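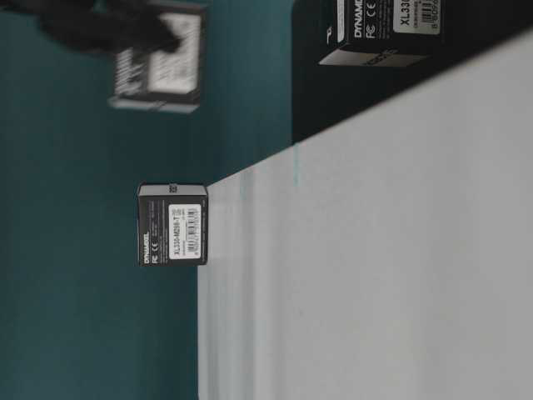 Box transfer at the Jiluvstead bench: one carton in the gripper, another at the edge of the table.

VORKECK DISTRIBUTION
Chores Working Group, September meeting
Amundsen Room, Jiluvstead depot, 8 a.m.

Present: Johanna Steiner (chair), Luzius Hofstetter (bench trials), Receiving, Packing, Returns, Night Shift, Finance, Facilities (minutes)
Apologies: Purchasing, who sent a form

1. Minutes of the last meeting

Agreed, with one correction. Returns wished it recorded that they had called the floor scrubber "an expensive way to move a puddle," and had been minuted as expressing reservations. The minutes have been amended. The scrubber remains in Bay 8 pending a decision on who parks it.

2. Matters arising

Break room dishwasher. It washes the cups. It still does not load itself, unload itself, or have opinions about who left the soup bowl. Night Shift said that after all the talk in this group about automation, the dishwasher was the only machine in the building everyone wanted, and the only one with no budget line. Finance said it had a budget line under Sundries.

Label printer. Fixed by turning it off and on again. Packing asked whether this could be listed among the group's achievements. Agreed.

Robot vacuum in the front office. Facilities reported that it does the open floor well and the area under the desks badly, on account of cables, shoes, and a coat. Staff have started tidying up before it runs. Returns observed that the office had therefore never been cleaner and that most of the work was being done by the office. The chair asked that this be kept in mind under Item 3, where it might come up again. It did.

3. Can the arm do the small parts bench yet?

Luzius Hofstetter presented. For those who missed the summer meeting, the question put to him was narrow: could an arm take over the job of picking small cartons off one surface and setting them down on another, label showing, for the scanning station. It is the dullest job on the floor and has been offered to every new starter as character building.

He said the short answer was "on a good morning." The chair asked for the longer answer.

The longer answer was that the arm can pick up a carton, carry it and put it down. The bench trials have used small motor cartons, which are a decent shape for it: square corners, all alike, light, and stiff enough to be squeezed without complaint. In the last full session it was given 100 moves and finished 78 without anyone touching anything. The other 22 were then discussed for most of the hour.

Receiving asked what a miss looked like. Luzius said there were several kinds. The gripper closes beside the carton and carries off a handful of air with great confidence. Or it gets the carton but nudges the neighbor on the way. Or it sets the carton down crooked, so the scanner can't find the barcode. He counted a crooked carton as a miss. Packing said that if a crooked carton was a miss, they had a few people to report.

On speed, the arm takes 15 seconds over a carton when all goes well. A person on the same job takes however long they take, but it is less than that, including the sigh. Luzius felt the comparison was unfair to the arm, which does not take lunch. Night Shift felt it was unfair to lunch.

There was some discussion of the setup. Receiving pointed out that the trial used a clean surface with marks on it and the same size carton all session, and that the bench in Receiving has never at any time resembled this. It has a tape gun on it. It has somebody's glove. The cartons arrive in a cage, in whatever order gravity left them. Luzius agreed that this was the real test and that the arm had not sat it yet. He would like to try mixed sizes next, and after that a carton lying on its side, and at some later date a glove.

Finance asked whether the arm knew a carton was missing if it picked up nothing. Luzius said sometimes. Finance asked for that to be minuted as written.

The trial layout was then circulated, with the cartons standing on the black mat and one on the white sheet beside it. 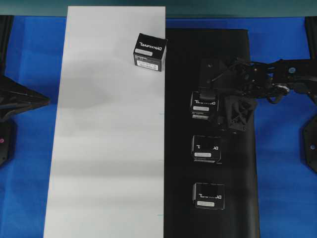 Johanna Steiner asked whether the group was in any danger of making the same mistake it had made with the vacuum, and building a very tidy bench so that a machine could be seen to cope with it. She said she had no objection to a tidy bench. She had been asking for one for years. But if the saving came from the tidying, she would like to try the tidying first, with the people already on the payroll, and see what was left over for the arm to do.

Luzius said this was fair and slightly painful. He thought both things were true. A fixed spot for each carton would help a person as well, though it would help the arm more, as a person can generally find a box that is two inches to the left of where it should be. He did say that the arm had improved since the spring, when it could not be relied on to let go.

Packing asked whether it would end up replacing anyone. The chair said no job on the floor consists only of moving small cartons from one place to another, however much it may feel that way after two in the afternoon. The person on that bench also signs for deliveries, spots the damaged ones, answers the phone, and tells drivers where the bathroom is. Luzius confirmed that the arm does none of these and that the bathroom was outside the scope of the trial.

Returns wanted to know when it could open a box, as opposed to moving one. Their own day is made up of opening boxes other people have closed in anger. They described a recent parcel that had been taped on all sides, then wrapped in film, then taped again over the film. Luzius said that cutting tape was well beyond the current trial and that he would rather not be the one to hand the arm a knife. The group was with him on this.

Night Shift asked who stands next to it. Luzius said that at present he does. Night Shift asked whether he would be standing next to it at three in the morning. Luzius said he had assumed that by then it would be standing on its own. There was a pause, which the chair allowed to run.

Decision: the arm stays on the trial bench and does not go to Receiving. Luzius to run the mixed-size test and come back with the figures, misses first. Receiving to keep their bench clear for one full week, glove included, and note any difference in the time taken. Neither side is to be told the other's result until both are in.

4. Laundry

Facilities had been asked to look into a folding machine for the work shirts and shop towels. A supplier, Banton, came to the depot with one. It folds towels nicely, provided each towel is clipped on by hand, flat, right way up, one after another. Facilities timed the clipping and found it to be the same as the folding. Shirts it will do if they are buttoned. Ours are not buttoned, and in several cases are not in possession of buttons.

Banton's representative was very pleasant and left a folded towel behind.

Returns said that in their own house the washing had been automated for decades and the folding was still a pile on a chair. The chair said she thought that summed up a good deal of what the group had heard this year, and asked if anyone wanted to argue for the machine. The towel was passed around. It was agreed to be well folded.

Decision: not at this price. Look again when it can take a towel out of a heap.

5. Sweeping Bay 8

Deferred, as the scrubber is parked there.

6. Purchasing's form

Purchasing's written contribution was a form asking the group to state, for every machine under trial, the chore it replaces and the new chores it creates. The chair thought it the most sensible document the group had received and asked for it to be filled in on the spot.

Floor scrubber. Replaces: mopping. Creates: filling, emptying, charging, parking, apologizing to the forklift drivers.
Robot vacuum. Replaces: vacuuming of open floor. Creates: picking up shoes, emptying the bin, rescue from under the radiator.
Arm. Replaces: placing of cartons. Creates: setting the cartons out for it, straightening the crooked ones, Luzius.
Dishwasher. Replaces: washing cups. Creates: an argument.

Luzius asked for his entry to be reworded. Not carried.

7. Any other business

Packing asked whether the group might look at something for flattening empty cartons, which they regard as the worst chore in the building and one that nobody has ever brought a brochure about. Luzius said flattening might suit a machine quite well, as it involves less care than placing. Packing said they had been using a boot. To be put on the next agenda under the heading "Boot."

Night Shift asked for the break room clock to be corrected. Facilities will do it by hand.

Finance asked for the cost of the trial to date. Luzius to send it around once he has decided whether his own hours count. The chair said they do.

8. Next meeting

Same room, same hour. Receiving to bring their timings, Luzius to bring his. Whoever has the towel is asked to return it to Facilities.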